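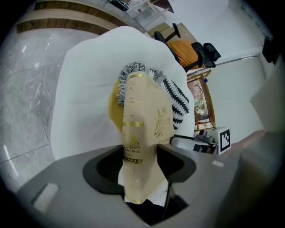

Figure 4. Gold linework and two horizontal bands on a paper-wrapped cylinder.

4.2 Gold ornament and the decision to keep

The previous section dealt with objects kept for use. We turn now to a smaller group, those kept after their first use had ended, and ask whether gold printing or blocking on the surface had any bearing on the decision. The question came up in the pilot at Doltwood, where respondents repeatedly gave "it has gold on it" as a reason for not putting a wrapper or a box out with the recycling. It was added to the schedule before the main visits at Collby.

The material comes from 23 households across the two towns. In each, one adult was asked to show the interviewer every printed paper or board object in the living room and kitchen that was more than a year old and had not been used in the past month. This gave 422 objects after duplicates from the same set had been merged. Books were included where the respondent said they were kept mainly to be seen. Newspapers, school papers and photographs were left out. Almost 200 of the objects carried some gold, a term we use throughout for the colour and without regard to how it was produced. Metallic ink, foil and plain yellow-brown printing meant to pass for either are hard to tell apart without handling, and several respondents preferred that their things were not handled.

Ornament was coded on the Sison scheme, which sorts decoration by its place on the object and by its form. We kept the four form classes of the original: lines and borders, bands, emblems, and lettering. Most objects fell into more than one class. Figure 4 is a case in which all of the classes occur together, and such cases were coded under each class and then once more as "mixed". The scheme has no class for pictures in the ordinary sense. A landscape on a biscuit box, for instance, is coded only for its border. We regard this as a weakness of the scheme, but changing it would have prevented comparison with the Walent survey.

Three patterns are worth reporting. The first concerns emblems. Crests, crowns, shields and similar devices were mentioned by respondents far more readily than bands or borders, even where the emblem was the smaller part of the decoration. When asked what the emblem stood for, most could not say, and few had thought about it. It was enough that the object looked as if it came from somewhere. One respondent at Collby described a tea carton as "official", and others used the words "proper" and "old" of items that, going by their printed dates, were quite recent.

The second concerns place. Objects with gold ornament were more often found on open shelves, sideboards and window sills than in drawers or cupboards. The difference held within households as well as between them. It was weaker in kitchens, where open shelving was taken up by things in daily use, and we would not rely on the kitchen figures alone. In living rooms the side bearing the emblem was usually turned outwards. Books kept for display tended to stand with the front cover facing the room if the emblem was on the front, and with the spine out if the spine alone was decorated. Respondents seldom described this as a choice. Several changed the position of an object during the interview, and in these cases we coded the position in which it had been found.

The third is a negative result. We had expected gold ornament to go with gifts, on the grounds that gift packaging is more heavily decorated and that people are slow to throw away things they have been given. Among the objects with a known source, the link was slight. It disappeared when sets of matching items were treated as one. Objects the respondent had bought were kept with much the same frequency as objects received, provided that the ornament was of the mixed type. Plain objects behaved differently: a plain box was rarely kept unless it had been given by a relative, and then usually with something else inside it.

The obvious difficulty is that gold ornament may stand in for something else, such as stiffness, size or price. Heavier board lasts longer and is more likely to be decorated. We recorded thickness by feel on a scale of four steps, where handling was allowed, and within each step the decorated objects were still the more likely to be on open display. Price could not be checked in the same way. Few respondents remembered it, and the amounts they did give were too uncertain to use. A further difficulty lies in the design, which looks only at what remained in the home. We have no record of the decorated things that were thrown away, so the study can speak about where gold objects are kept and how people talk about them, but gives no rate of keeping.
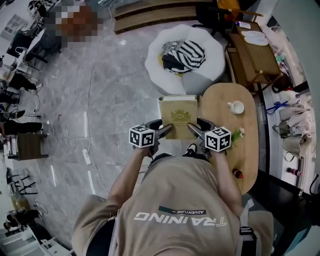

Honeylyn Tiongson, commenting on a draft of this section, argued that the emblem result may be a matter of naming. A crown has a name and a border does not, she wrote, so a person asked to account for a kept object will reach for the crown, and "you will then have measured vocabulary". She suggested showing respondents the same object with the emblem covered and asking whether it should stay.

The objection is a fair one and we cannot answer it in full. Part of the evidence does not depend on what was said. The turning of the decorated side towards the room was recorded by the interviewer before any question about ornament was put, and it follows the position of the emblem more closely than that of the bands. On the other hand, makers generally put the emblem on the side they intend as the front – so the shelf position may show no more than that people recognise a front when they see one. The covering test would help to separate these readings. It was not practicable in the Collby visits, which were already long, but a version using card sleeves has been drafted for the next round.

Comparison with the Walent survey is possible only on position. There, too, objects coded as mixed were found mainly on open surfaces, though the homes were larger and the rooms had more shelving to begin with. The survey did not ask for reasons. Its coders also counted silver together with gold, and we were unable to separate the two from the published tables. In our own material silver was uncommon and was coded as plain unless gold was also present.

Coding was done by two people working apart, and differences were settled by discussion. Most disagreements concerned the line between a wide border and a narrow band. The rule finally adopted was that a band must run across the object from side to side, or all the way round it, while a border follows an edge. Objects coded before this rule was fixed were coded again.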